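Awan keeps Pirkargate lead after long afternoon behind the safety car

2018-04-24

Awan Racing came away from Pirkargate with the championship lead intact and very little paint on the left side of either car, after a touring car race that spent nearly as much time behind the safety car as it did racing.

Arsalan Chaudhry started fourth, was second by the first corner and took the lead at Turn 4 when the polesitting Gekis entry ran wide, rejoined, and ran wide again at the next one for good measure. Two laps later the Plavard cars found each other at the hairpin, as they had in the season opener, and the field lined up behind the flashing lights while the marshals swept up.

The restart lasted 500 meters. A spin in the midfield blocked the road at the chicane, out came the safety car again, and the crowd was treated to another stretch of close-order parade driving. When the race finally went green for good there were 3 laps left, enough for Chaudhry to pull clear and for the second Awan car to lose a podium place it had held all day.

Gekis recovered to second, helped by a 5-second penalty for the car ahead — a penalty handed out for overtaking before the control line, by a driver who had presumably grown tired of waiting for it.

The stewards also looked at the Plavard collision and called it a racing incident. The team had spent January telling anyone who would listen that its drivers got along much better this year.
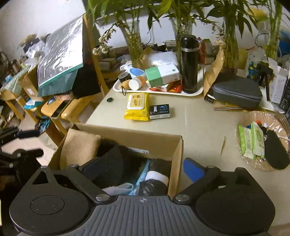

Chaudhry said he would have preferred a proper fight to the flag, and that by the second safety car he was mostly thinking about his tire temperatures and whether the radio was still working. He added that the win paid the same either way.

It was his 100th start in the series. Gekis has asked for a test day before the next round, with most of it set aside for Turn 4.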